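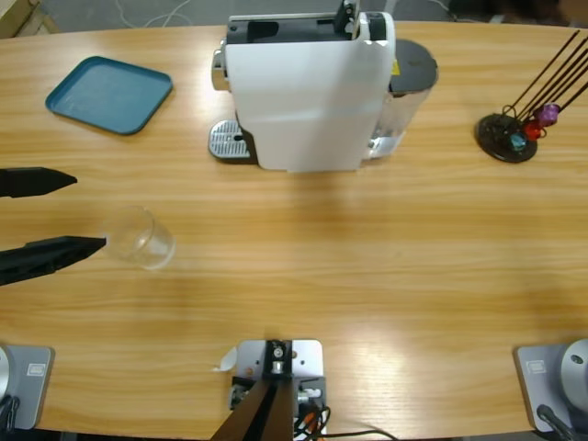
Arbeitsplatz Kaffee, Blick der festen Kamera: zwei Arme, Kapselmaschine, Glas.

Memau - Greifervergleich am Kaffeetisch

Schön, dass ihr hereinschaut! In diesem Ordner liegen 297 Durchläufe aus unserer Werkstatt in Mestunitz, mit denen wir zwei Fingersätze vergleichen wollten: die langen, schmalen (Nomura) und die kurzen, kantigen (Wetis). Jeder Durchlauf hat eine eigene Datei mit Gelenkwinkeln und Greiferöffnung, dazu die Videos, alle mit 30 Bildern pro Sekunde.

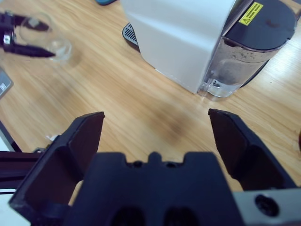 Die Handgelenkkameras haben wir übrigens erst nach langem Hin und Her so montiert, dass beide Finger auch ganz geöffnet im Bild bleiben - für das Glas ist das Gold wert, weil man den Kontakt an den Spitzen sonst bloß raten kann. Wer nur wenig Platz auf der Platte hat, nimmt am besten erst einmal den Ordner "klein" mit fünf Durchläufen.

Noch offen: Die Kraftwerte sind nicht kalibriert, bitte nur untereinander vergleichen.

Fragen gern an Tiina Ojala.
Stand: 19. Oktober 2023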